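I have been trying to write down my grandmother's way of having lunch since March, and I keep getting stuck because there was so little to it. She ate on her own most days after Grandad died, and she ate properly, sitting down, at ten to one, with the wireless on low and the back door open if it wasn't blowing a gale. Soup, usually, or an egg, or whatever was left of the pie. She lived to a great age on that and strong tea.

I'm afraid I don't take after her. For the best part of my working life I've had lunch standing at the worktop with a fork in one hand and the post in the other, and when I worked at Joly it was worse still, because we all ate at our desks and there were crumbs in everything. My friend Quyên Đồng used to drag me out to the bench by the canal when she could bear it no longer, and I'd moan about the cold the whole way there and then be glad of it (I never told her so, but she'll read this, so there you are, Quyên!).

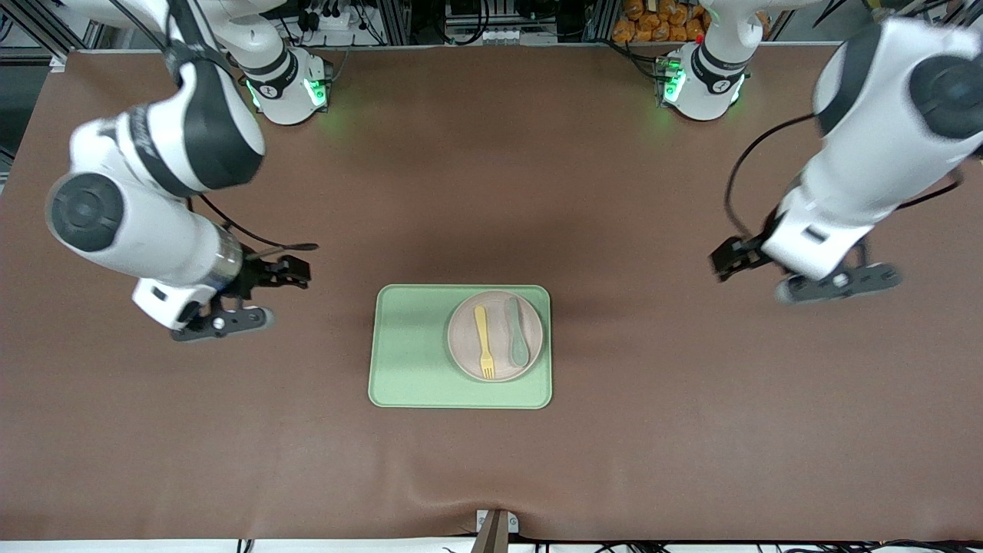
Gran's great belief was that you laid a place even if you were the only one coming. She wouldn't have called it a belief, she'd have called it not being a savage, but she kept to it for 40 years and I never once saw her eat out of a saucepan. I've started doing it myself this spring, in a small way. A pale green tray does very nicely if the table is a big brown expanse and you don't fancy clearing all of it, with the place setting kept together near the middle, and you can carry the lot back to the sink in one go afterwards. Gran's own tray had a picture of Whitby on it and a wobble, and my cousin has it now, which I've nearly forgiven.

The other thing I've changed is the telephone, which stays in the hall. The first week I felt quite twitchy without it and read the back of the mustard jar twice. Now I mostly look out at next door's pear tree and think about nothing much, and the soup seems to last longer. Tomorrow it's leek and potato, and I might even iron a napkin.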